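積み重ねるかごの話

ニコラ・ドゥダ(Nikola Duda)

私の家の台所には、プラスチックのかごが多すぎます。日本に来た最初の年、私は近所の店で100円のかごを一つ買いました。玉ねぎを入れるためでした。次の週に、じゃがいものためにもう一つ買いました。それから先は、もう理由をよく覚えていません。気がつくと流しの下も、冷蔵庫の上も、洗濯機の横も、穴のあいたかごでいっぱいになっていました。

今回の特集で「かごについて書いてください」と編集部に言われたとき、私は少し笑いました。かごについて書くことがあるでしょうか。けれども、家に帰って台所の棚を開けると、書くことはたくさんありました。

まず、重なるかごと重ならないかごがあります。これは店では分かりにくいことです。棚に並んでいるとき、かごはみな同じようにきれいに重なっています。同じ形が並んでいるのですから、当然です。問題は家に持って帰ってからです。去年のかごと今年のかごは、見た目が似ていても、縁の幅がほんの少し違います。無理に押し込むと、今度は抜けなくなります。私は一度、抜けなくなった二つのかごを膝にはさみ、廊下で長い時間たたかいました。妻は隣の部屋で電話をしていて、あとで「誰か来ていたの」と聞きました。

五月に、収納用品の小さな店「Grona」で話を聞きました。店の人によると、かごを返しに来るお客さんの多くは、色ではなく大きさを間違えているそうです。棚の奥行きは測るけれども、扉のちょうつがいの出っぱりを忘れます。私も同じ間違いをしたことがあるので、ノートを取りながら下を向いていました。

店の人が教えてくれた重ね方は、とても簡単なものでした。下のかごを片手で押さえ、上のかごの片側だけを先に持ち上げます。まっすぐ上に引くと、二つが一緒についてきてしまいます。少し傾けると、間に空気が入って離れやすくなるのだそうです。家でやってみました。本当に離れました。
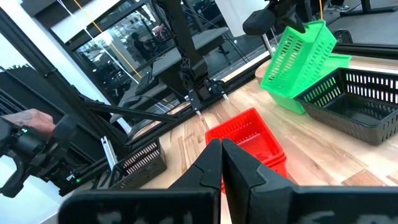 色の話もしなければなりません。私は長いあいだ、台所のものは白がよいと信じていました。白は清潔に見えるし、どの棚にも合うと思ったからです。しかし白いかごばかりの棚では、どれに何が入っているのか分かりません。私はにんにくを探すために、毎晩四つのかごを引き出していました。今は色を決めています。赤は毎日使うもの、緑は野菜、黒は台所の外へ持って行くものです。黒いかごは土の汚れが目立たないので、ベランダの鉢や手袋に向いています。

ただし、家族がこの決まりを守るかどうかは別の話です。先週、緑のかごには延長コードと切手が入っていました。切手は誰も使っていないものです。

細長い穴のあいたかごは、底まで風が通るので、野菜にはよいです。けれども小さいものには困ります。輪ゴムや袋の留め具は、持ち上げたとたんに穴から落ちて、台所の床に散らばります。私は底に厚紙を敷いています。古いカレンダーの裏表紙がちょうどよい硬さです。洗うときに抜くのを忘れると、紙はおかゆのようになりますから、注意してください。

洗い方については、知り合いの食堂「Borley」の台所で教わりました。ここでは営業のあと、かごを全部テーブルの上に出して、大きい順に並べてから洗います。最初に大きいものを洗い、乾かすときにその中へ小さいものを斜めに立てます。ぴったり重ねてしまうと、間に水が残って、朝になっても乾きません。穴の角の汚れには古い歯ブラシを使います。食堂の主人は洗剤よりも歯ブラシの硬さにうるさくて、やわらかいものは「それは歯に使いなさい」と言って私に返しました。

高いかごもあります。Gronaのいちばん上の棚には、2,925円の編みかごが置いてありました。とても美しくて、私は二回手に取り、二回戻しました。編みかごは丸ごと水で洗いにくいし、じゃがいもの土が編み目に入ると取るのが大変です。それでも三回目に行ったら買うかもしれません。

私の故郷の家では、かごは一つしかありませんでした。祖母が市場へ持って行き、帰るとりんごの置き場所になり、日曜大工のときは釘と金づちが入りました。中身が変わるたびに、祖母はかごを逆さにして、手のひらで底を二回たたきました。私も今、同じことをします。プラスチックなので、音はずっと軽いです。

この原稿を書くために、私は家のかごを全部、居間に集めました。使っていないものは友人に譲るつもりで、玄関に積みました。三日たちましたが、まだ玄関にあります。そのうちの一つには、もう娘の縄跳びが入っています。

シェア 40 コメント 200
お問い合わせ | 無断転載を禁じます | ページの先頭へ戻る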